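## Week 3 notes: getting to know the inside of a desktop

Hi all, these are my notes from the lab half of class, tidied up a bit (only a bit!). Bring your Hamann workbook next time, we'll fill in the parts table together. Anybody who missed the intro can get the slides from the Rirnitz folder.

Before you touch a screw: power cord out, hold the power button for a few seconds, then lay the tower on its side. Take 30 seconds to just look and trace where the cables go. 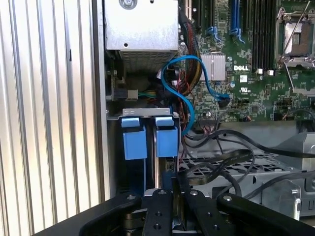
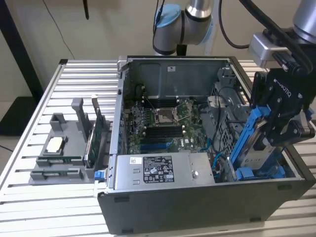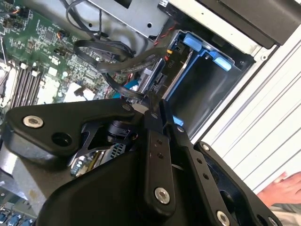
Memory is my favorite part to teach, so let's start there. A module only fits one way, thanks to the notch, and if it won't go in please don't lean on it – turn it around and try again! You find the slots by their shape: long, thin and black, lined up side by side on the green board, with the processor socket close by. Open the latches first, line up the notch, then press evenly on both ends till it clicks.

Cables next. SATA is the skinny one for data, and I want you to hold it by the plug when you pull (I've wrecked plenty by yanking the wire). Sketch each run before you unplug anything.

Homework is the Stasell reading, plus a labeled drawing of your own board. Pencil is fine, and I'll take them any time before the April quiz.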